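I stopped going to church for eleven years and then started again, and people who knew me during the gap tend to ask what I believe now. It's a fair question and I don't have a short answer. What I can tell them is what I do, and for most of the past year what I've done is visit people who can't get out of the house.

We call it the visiting list. It lives in a green ring binder in the church office. Lanying Jiang ran it for a long time, and when her knees got bad she handed me the binder in the parking lot after the late service and told me the phone numbers in the back were more current than the ones in the front. That was my training.

Our congregation mails its newsletter to 220 households. On a good morning we get 40 people in the pews. The distance between those two numbers used to bother me as a sign of decline, and I've heard plenty of talk about how to fix it. After a few months with the binder I look at it differently. Many of those households are people who would be there if they could drive, or sit on a hard bench for an hour, or leave a husband alone. They read the newsletter front to back. They know which hymns we sang and have opinions about them.

I try to see three people a week. I usually go in the late afternoon, which is a long part of the day if you live alone. I don't bring much. I used to bring baked things, and then I found out that Märta Bråten had been giving mine to her mail carrier because she isn't supposed to have sugar. She'd been too polite to mention it for two months. Now I ask.

Märta is the one I've learned the most from, so I'll write about her, with her permission. She's read this and corrected two things.

She is ninety-one. On my first visit I came with a plan. I had a psalm picked out, and a question to ask about it, and I'd read an article about active listening. I read the psalm. She said thank you. I asked my question and she said she'd have to think about it. Then we both looked at the carpet, and I talked for the rest of the hour because I couldn't stand how quiet it was. I told her about my job, my sister's divorce and the trouble I was having with my gutters. When I left she said it had been very nice of me to come, and I sat in my car feeling like I'd been the one visited.

The second time I tried to say less. It was hard. I'm a person who fills in gaps. I counted my breaths, which I don't recommend, because she could tell I was doing something. After a while she asked if I'd mind winding some yarn with her, so I held the skein and she wound the ball. We did that for most of the hour. Somewhere in the middle she told me about a son who died at nineteen. She didn't lead up to it and she didn't seem to need anything back. I kept my hands up. My arms were sore the next day.

I've thought about why that worked and the psalm didn't, and I don't want to make too much of it. Some days she does want the psalm. In April she asked for the same one three visits in a row, and the third time she said it along with me. But I had gone in thinking that I was carrying something to her, and that my job was to deliver it properly. I now think most of the job is showing up when I said I would.

That sounds small, and some weeks I've failed at it. I forgot Alby Nepia completely one week in the winter. I'd told him four o'clock and I was at the grocery store at four o'clock, and I didn't remember until I was brushing my teeth. When I called the next morning he said it was no trouble. The following visit, his neighbor told me on the way in that he'd put on a jacket and tie and sat by the window until it was dark. I apologized to him again, in person, without excuses, and he changed the subject to baseball. I write everything on the wall calendar now, in pen.

Alby doesn't pray with me. He was very clear about that at the start. He joined the church for his wife's sake and he stays on the rolls for the same reason, though she's been gone six years. We play cribbage. He keeps score and I've stopped checking. Last month, as I was getting my coat, he asked whether I still said prayers for people on the list, by name, and I said I did. He said, "All right, then," and opened the door for me.

Tane Bright, our pastor, has asked me to say a few words about visiting at the fall supper, in the hope that somebody else will take a page of the binder. There are more names than I can get to. I've been putting it off. I don't like recruiting, and I'm suspicious of the way I sound when I describe this out loud. I come off as nicer than I am. Some afternoons I sit in the driveway and hope no one's home, knowing full well that they're always home.
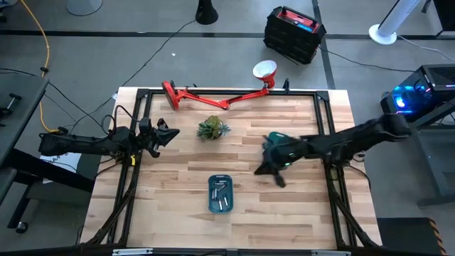
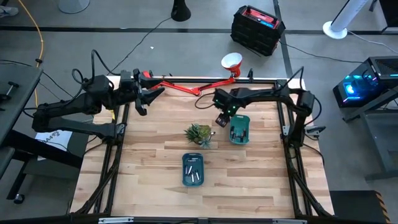
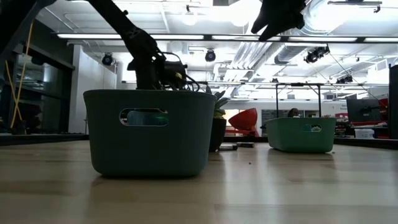
What I'll probably tell them at the supper is the practical part. Call first, every time. Park on the street if there's an aide's car in the drive. Sit where they can see your face, and if the television is on, leave it on until they turn it off. Don't stay past an hour even if it's going well. If they give you something, take it. I have four jars of Märta's pickled beets and I don't care for beets.

I'd also tell them that it's fine not to be sure what you believe. I was worried about that when Lanying gave me the binder. I thought somebody would want to see my credentials. The closest anyone's come was Lucian Voicu, who is on the second page and used to teach Latin. He asked me flat out whether I thought there was anything after this. I said I hoped so, and that some days I thought so. He said that was about where he was too, and could I reach the lamp.

I see him again this week. He wants help sorting through a box of letters, and he's warned me that his brother's handwriting is terrible. I'm bringing my reading glasses and the newsletter, which has a misprint in the hymn numbers that I expect to hear about.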